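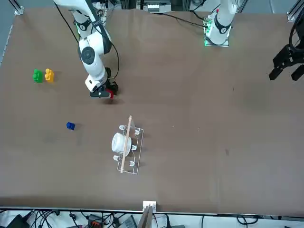 Brown tabletop, two arms, a few small objects

Soruvholm Home Remedies & Scents – Community Help

Lavender oil gone "sharp" – is it still okay for a pillow spray?
Posted 2018-10-19 by mossy_kettle

Hi all, long-time reader and first-time poster. I have a bottle of lavender essential oil that I bought in March of last year (the Tridura one with the screw cap, not the dropper) and I only found it again when I was cleaning out the bathroom cabinet. It used to smell soft and a little sweet. Now it has this sharp edge to it, sort of like the stuff you clean paintbrushes with, and the oil seems a tiny bit thicker than I remember.

I wanted to make a pillow spray because I've been sleeping badly, and the recipe I have calls for four drops in a small bottle of water with a splash of witch hazel. Can I still use it for that? Or is it only good for mopping the floor at this point? I have fairly touchy skin on my face and I sleep on my side, so my cheek would be right on it. Also, does the witch hazel really mix the oil in? Mine always floats to the top, no matter what I do.

Thanks so much! I hate throwing out a bottle that's still more than half full.

3 replies – 2,453 views

fernandfog
I'd skip it for the pillow. Lavender does change once air gets into the bottle, and a half-empty bottle has a lot of air in it. When it goes sharp like you're describing, it's most likely oxidized, and old oxidized lavender is a lot more likely to bother your skin than fresh. I learned this with a neck rub I'd made from a bottle I'd had forever – two days of itchy red patches, and I don't even have sensitive skin!

What I do now is write the month I opened it on the bottom of the bottle with a marker and keep everything in a shoebox in the back hall closet, which is the coolest spot in my house. The bathroom is a terrible place for oils, sorry to say. All that steam and heat. I lost a really nice sweet orange that way too, and citrus goes even faster than lavender does.

About the floating: yes, it'll do that. Regular drugstore witch hazel is mostly water, so there's not enough alcohol in it to dissolve the oil. Shaking helps for a few seconds and then it separates again. Some people use a solubilizer, which you can get from soap-making suppliers. Ernberg sells one in a little bottle and it worked fine for my room spray, but read the label for how much to use, it was more than I expected. If that's too much fuss, try dried lavender in a cloth bag tucked inside the pillowcase, down at the end away from your face. I like it better than the spray, to be truthful, and it doesn't leave spots on the cotton.
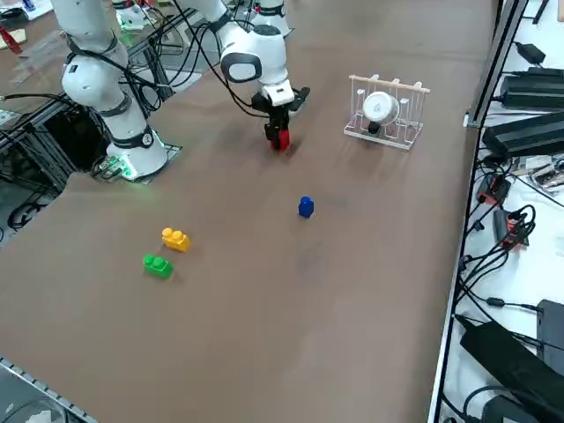

Two white arms over a brown tabletop

gladys_in_wool_socks
just use it, its fine. my mother kept hers for years

barnswallow88
Going to side with fernandfog on this one. A bit in the mop bucket won't hurt anything if you wear gloves, but I wouldn't put it where your cheek is going to be for the whole night. If you have cats or a dog, I'd leave it out of the mop bucket too.

For a replacement, buy the smallest size they have. I used to get the big ones because they're cheaper per ounce, and then I'd throw half away, so where's the savings? I get mine from Krūmiņa these days. They do a very small lavender in dark glass and I can get through one before it turns. Put the cap back on right away, too. I'm bad about leaving it off while I stir things.

One more thing on sleep – I had better luck with a couple of drops on a tissue on the nightstand than with anything on the bedding. You can move it farther away if it's too strong, and toss it in the morning.

mossy_kettle
Okay, you've convinced me, no pillow spray with this one. I'm going to try the dried lavender bag first, I think I have some old muslin somewhere. And the rest of the oils are coming out of the bathroom tonight! Does anybody know if peppermint goes off the same way?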